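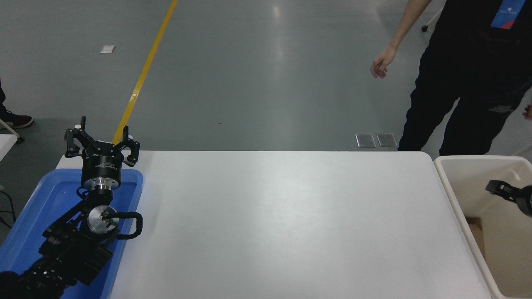
Eltgate Gripper Comparison

The Eltgate Gripper Comparison is a long-running set of bench trials in which robot hands of different designs are mounted on the same kind of arm and put through the same handling work. It takes its name from Eltgate, the workshop in Priltville where it began, and over the years it has become a friendly point of reference for people who have to choose a gripper and would like to hear how one behaves before they buy it. The trials are best known for their patient treatment of three-fingered hands, which many buyers find appealing and a little puzzling in equal measure.

Background

The comparison was started by Tegan Te Moana, a controls engineer who had grown tired of reading data sheets in which every gripper seemed to be good at everything. Her first plan was modest: pick up 12 household objects, set them down again, and write down what went wrong. Vratislav Říha joined her the following March and brought along a good deal of experience with arm controllers, and it was he who argued (at some length, by all accounts) that a hand can't really be judged apart from the wrist and cabling behind it. The object set grew from there, and the current list runs to 236 items, kept in labeled drawers and replaced as they wear out.

Method

Each gripper is given 500 attempts. Objects are offered in trays and bins, as the two call for rather different manners: a shallow tray lets the fingers come in from nearly any side, while a deep bin with thick walls crowds the hand and punishes wide fingers. An attempt counts as a success when the object is lifted, carried to the table and released without being dropped. Near misses are written up separately, and many readers consider those notes the most useful part of the whole report.

Cable routing is recorded too. A loop of cable near a wrist joint needs enough slack to let the joint turn freely, but not so much that it snags on a tray rim, and Říha's notes on the subject are still passed around among newcomers.

Three-fingered hands

Three fingers spread around an object will tend to center it, which makes this type a pleasure with balls, jars, fruit and anything else roundish. In the fourth round, a three-fingered hand from Rajput completed 929 lifts across two full runs, the best total of that round. The same hand did poorly with thin flat things such as envelopes and rulers, where a plain two-fingered gripper can simply pinch an edge and be done with it. Te Moana's advice has been to start with the objects and work backward to the hand.

Controllers

Later rounds added a comparison of two controllers, the older Flindholm unit and a newer one built in the workshop. The Flindholm closed the fingers more slowly and was gentler with soft packaging. The workshop unit was quicker, though it needed its force limits reset each time a hand was changed, and the operators never did grow fond of that.

See also

Robot end effector
Bin picking
Force control
Cable management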